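New code of practice sets ground rules for kitchen robot benches

2/2/21

Laboratories and small firms that train robot arms on household tasks have a shared code of practice to work from, after the Fasholm working group published its final text on tabletop manipulation.

The code covers benches where one or two arms handle cups, bowls, plates, pans and food. It runs to 20 clauses and is voluntary. It does not replace a site's own risk assessment or any legal duty on machinery, and the group says it should be read alongside both.

A draft was put out for comment last June. The group received 644 comments, of which 533 came from people who work at a bench every day. Most were about layout and record keeping. Speed limits, which had taken up much of the drafting time, drew far fewer replies.

Several clauses changed as a result. The draft would have required every session to start with all items upright and in marked positions. Operators objected that homes do not look like that, and that arms trained only on tidy tables do badly elsewhere. The final text allows cups and similar items to start on their sides, as long as the starting layout is recorded before the arms are enabled.

The rules on camera views were also tightened. Sites must now keep at least one fixed view that takes in the arms and the items on the table, along with a close view from the wrist or gripper where one is fitted. The two must be stored together under the same session number. Under the draft, the close view could be kept on its own.

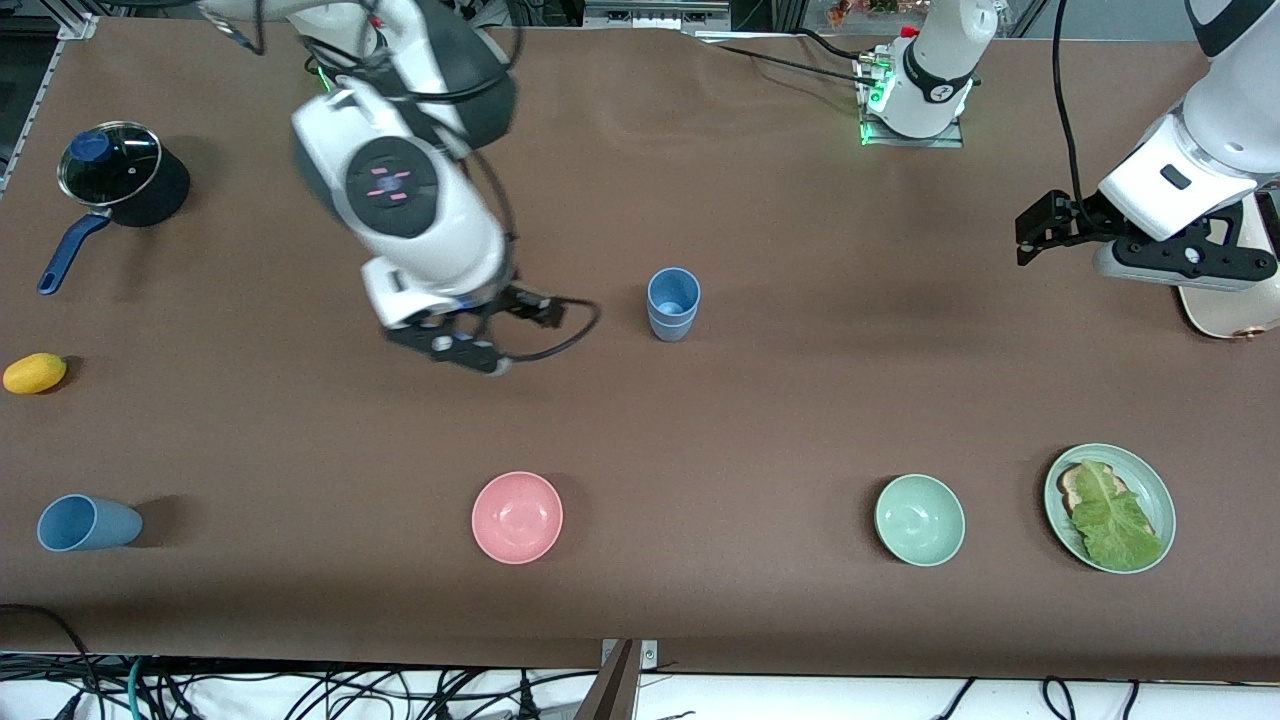 Bread and lettuce on a plate, seen from a fixed camera and from the gripper.

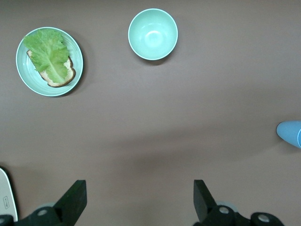 What sites are asked to do

The main points of the code are as follows.

Layout. Record where each item starts, including anything lying on its side. Leave room for the grippers to open fully between items. Pan handles may point in any direction but must not stick out past the table edge.

Food. Real and imitation food are both allowed, and the record must say which was used. Real food must be thrown away at the end of the day and must not be eaten. Plates and bowls that have held it are washed before the next session.

Cables. Cables on a moving arm must have enough slack for its full reach and must be checked before the first run of the day. Cables on the floor must be kept out of the operator's walking route. A site that cannot reroute them has to close off that side of the bench while the arms are powered.

Status lights. An operator must be able to tell from the normal working position whether an arm is powered. Each site must put up a notice giving the meaning of every light colour in use, as makers differ.

Stopping. Each operator must have a stop button within reach. Hands stay off the table until both arms have been stopped, even if only one of them was moving.

Records. Failed attempts are kept with the successful ones and labelled as such. Sessions may not be deleted because an item was dropped or missed.

Trial sites

The text was tried out at benches in Plusorley and Diswood before it was agreed. Plusorley reported that the layout record added 83 seconds to the start of each session when done by hand. Diswood used a still from its fixed camera instead, and the final code accepts either method.

Meléndez, which supplies benches and mounting frames to both sites, has said it will include a printed copy of the checklist with new orders. Existing customers can ask for one free of charge.

Sites that sign up have until the end of June to bring their benches into line. Glassware and sharp knives are outside the present text and will be dealt with in a separate annex. Comments on that annex can be sent to the Fasholm group in writing.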